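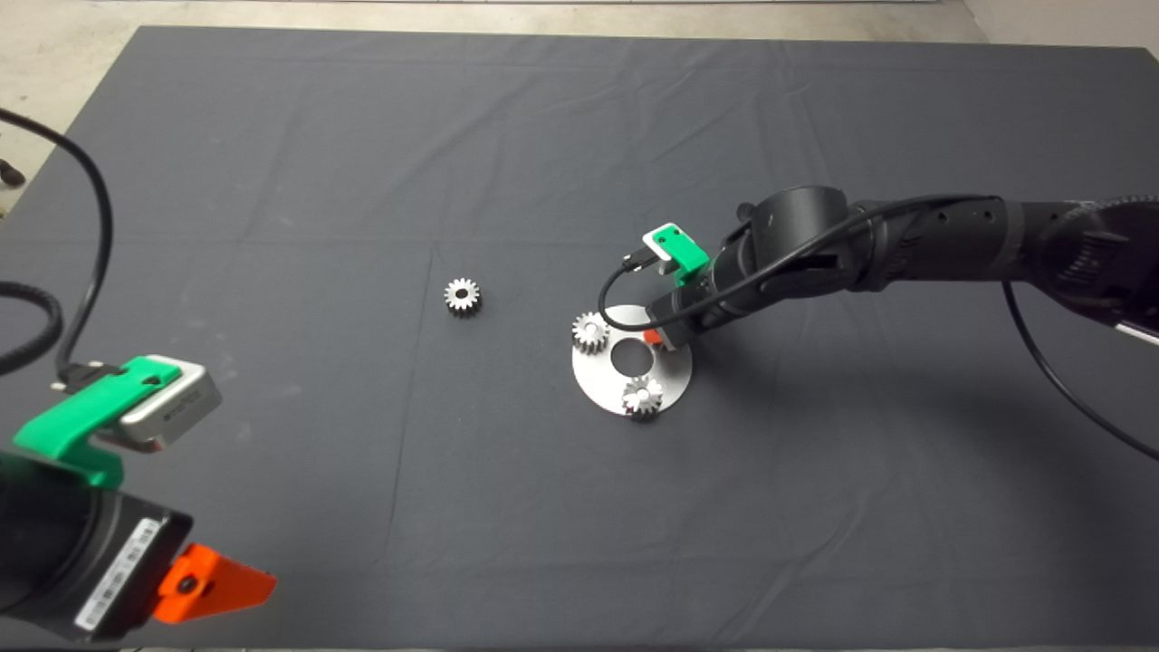
Three gears, one plate, two arms, and I've spent most of this winter arguing about it. Fine. December 2024 and people are still telling me the way to teach an arm to put a gear on a peg is to get someone really good at driving it, have them do it perfectly, and keep only the perfect ones. I think that's wrong. I thought so in June and I think so more now.

Quick background and then I'll get to it. We do small assembly tasks at Irnmont. Gears on a plate, mostly. A person drives both arms, we record the cameras and the joints, the recordings go into the training pile. One pass at the task is one example. The last batch was 342 examples before anybody threw anything out. After the throwing out it was 223. So 119 examples in the bin, and those are the ones I want to talk about.

Why were they binned? I went back and read the reject notes, all of them, took me two evenings and a lot of tea. "Slow." "Hesitated." "Second attempt." "Gear nudged before grasp." "Ugly." That last one was written more than once, by me I'm sorry to say. Very few were real failures, where a gear ended up off the mat or the log had a hole in it. Bin those, no argument. But the rest were just a person getting it a bit wrong and then getting it right. Which is the whole job!

Think about what the arm is going to face when it's on its own. It will close in the wrong spot. It will drop the gear on the peg a hair off centre and the thing will sit there tilted. And then what? If every example it ever saw went straight to the gear and straight down the peg, it has no idea what a tilted gear looks like or what anyone did next. It's in a place none of its examples have ever been. So it pushes. Or it opens, backs off, comes round and does the exact same thing again. We all watched the Reltside demo doing that, over and over, everyone very quiet. 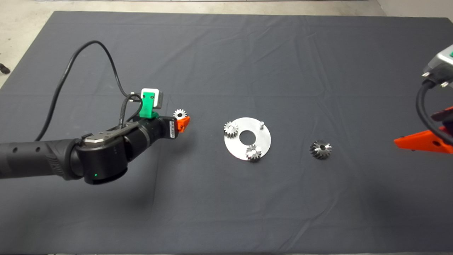
The other half of the problem is where things start. An operator who wants clean passes will set the table up for clean passes. Nobody tells them to. They put the loose gear where the wrist likes to go. Same spot, near enough, every time. Plate in the same spot too, same way round. I pulled the start positions from one long session and they made a little clump you could of covered with a coffee cup. Great numbers in testing, as long as the tester also puts the gear under the coffee cup.

My rule now is boring. Before each pass, toss the gear, don't place it. Turn the plate. Swap which arm does the picking. Leave the cloth creased, don't smooth it out between passes - a fold is part of the world and the wrist cameras see every one of them. Yes it's slower. Yes the operators grumble. They were getting through a lot more passes an hour the old way and I've had that number read out to me at every meeting since.

And look, speed matters, I'm not pretending it doesn't. Operator time is the expensive bit, more than the arms when you add it up over a year. But what are we buying with it? A hundred copies of the same pass is one example with a hundred bills attached. I'd rather have six passes from six awkward starts.
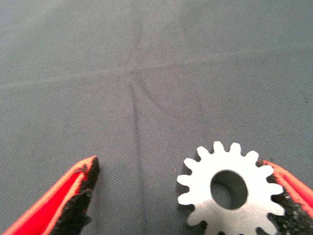

Gears are a mean little object to learn on, too, and I think that's part of why the neat crowd get away with it. They're shiny, so they change colour depending on where they sit. They're flat, so the fingers have to come right down to the cloth to get a hold. Teeth point any which way. Up close there's a moment where the finger is in front of the edge and the camera has to go on what it can see of the rest. A good driver gets past that moment by feel and memory, very fast. The recording then has almost nothing in it for the hardest part. A middling driver slows right down there, corrects, corrects again. Guess which one I'd train on.

So I want mixed drivers. Some experts, some people in their second week. I want the wobble kept and labelled, with a note saying where the mistake began and where the recovery began, because I do accept you can't just pour it all in and hope. The learner shouldn't copy the fumble. It should start paying attention when the fix starts. We ran it this way on 113 passes with the Venter software, marking by hand, and the marking was dull but it wasn't hard. Half a minute each once you had the knack.

Did it help? On the peg step, yes, and I'd stand behind that. The arm backs off now and re-aims when the gear sits crooked. On picking up, can't say yet, too few passes and we changed a finger pad half way through, which muddies it. I'd want to run the lot again with nothing else touched. Havent had the table free.

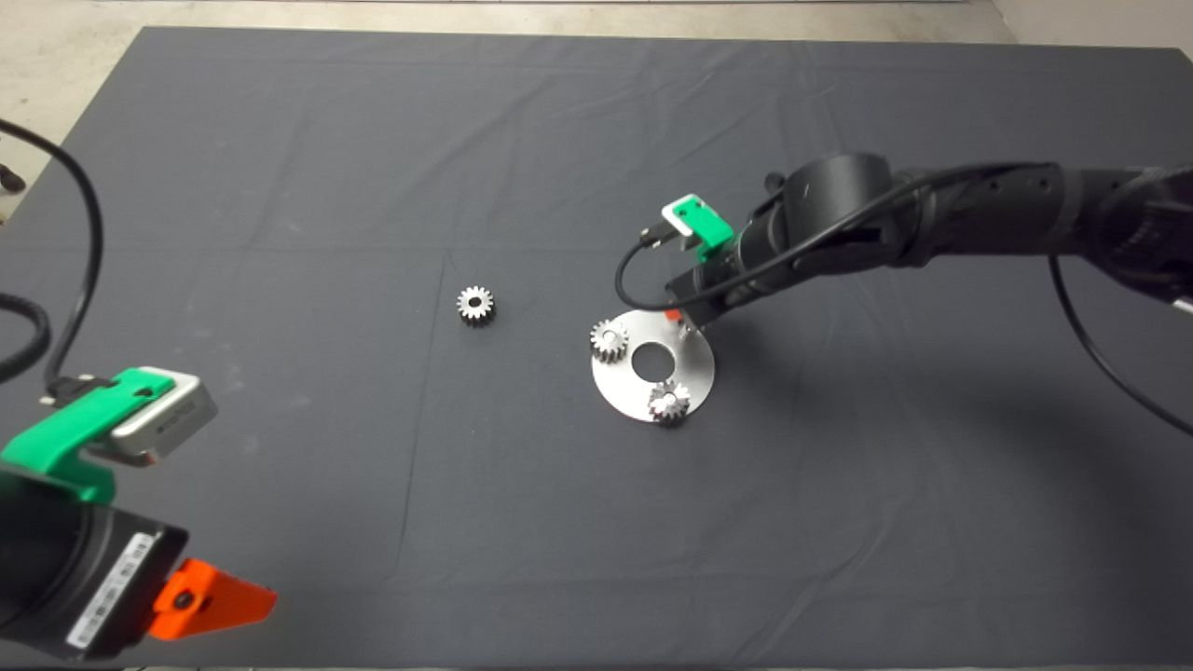 Concetta Monti read a draft of this and wrote back that I was being unfair to the clean sets. Her point was that at Funik they started messy and spent months unable to tell whether the model was bad or the examples were. A clean base first, she said, enough to get the thing working from easy starts, and only then the awkward stuff, added in lumps so you can see what each lump did. She also said my half a minute per label was optimistic and that her people get sloppy after an hour of it.

OK. The labelling one I'll take, we only ever did it in short goes. And starting clean, maybe, for a team who've never had anything working. What bothers me is that "then the awkward stuff" never comes. The clean set scores well, someone shows the score to someone else, and the budget goes to a new task. I've seen that happen twice. If you're going to do it her way then book the messy sessions first, names against hours, before the clean ones are even recorded.

And keep the rejects. Disk is cheap. We deleted ours from the spring, the whole lot, and I would give a fair bit to have them back.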